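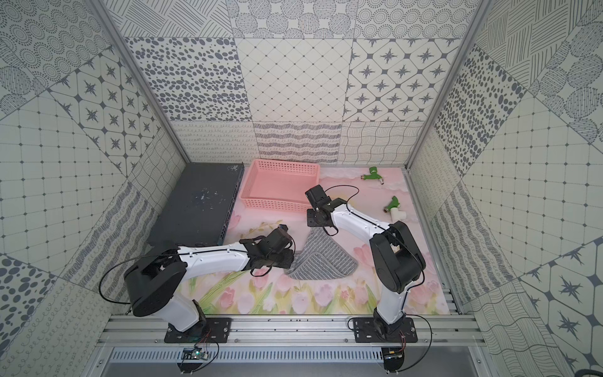 Two arms, one gray towel.

Omon 2 review: the build runner I stopped thinking about

I maintain a handful of small services in my spare time, and for years my builds were held together by a shell script and a cron entry I was scared to touch. Last June a friend, Takumi Fujimoto, told me to try Omon, a self-hosted CI runner, and I've been on it ever since. I love it! It has a few rough spots, which I'll get to, but I haven't been this happy with a piece of plumbing in a long time.

Installing it is one binary and one config file. I had the first job passing in 25 minutes on an old mini PC, and a good chunk of that was me mistyping the registry password (twice). There's no database to set up. It writes everything to a folder, and if you want a backup you copy the folder.

The config format is the best part. Steps are plain shell, you can run any of them locally with the same command the server uses, and when one fails you get the exact line and the environment it ran with. I used to push nine commits called "fix ci" in a row – now I fix it on my laptop and push once. 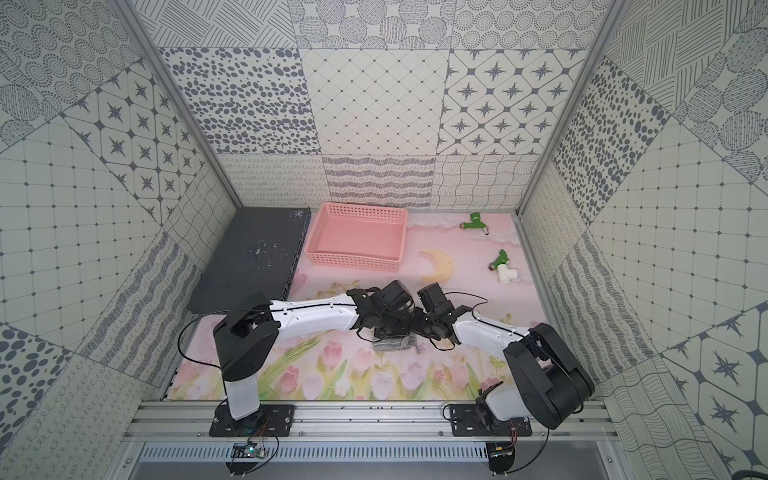
Patterned tiles on three sides, pink mat on the floor.

Caching is where it really won me over. My biggest project, Grustik, has 441 tests and used to pull every dependency from scratch on each run. Omon hashes the lock file and keeps the layers around, so a clean run went from 700 seconds to just over four minutes, and the runs where only docs changed are done before I've switched windows. I didn't tune anything for that, I just listed the folders to keep.

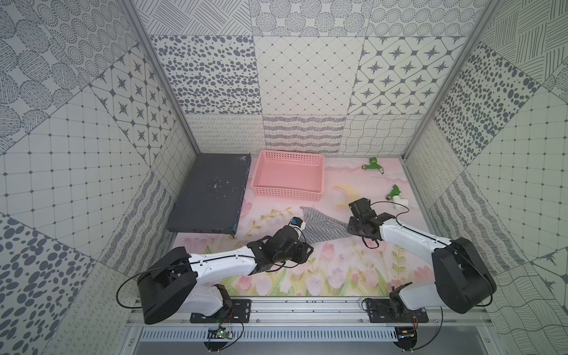 3 min read

Now the rough spots. Secrets are per project only, so if you have the same deploy key in several places you'll be pasting it several times. The web page is fine on a desktop and pretty miserable on a phone. And the Windows agent still loses its connection when the machine sleeps; Érica Moura wrote a little watchdog plugin called Tello that restarts it, and I'd install that on day one if you build on Windows at all.

Docs are good but scattered. The page on matrix builds, for instance, never mentions that the default cap is 31 parallel jobs, and I only found it by reading the sample config.

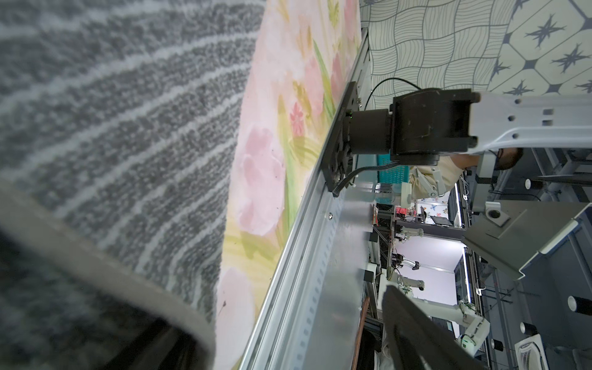
Upgrades have been painless so far. I've done three, each time by stopping the service, swapping the binary and starting it again, and my old job history came through every time. The last one also added log search, and wow, that's fast – I type half an error message and the matching runs are already listed.

If you have one or two repos and a spare box under the desk, give it an evening. I'm moving the Grurville site over next, and after that the cron entry finally gets deleted.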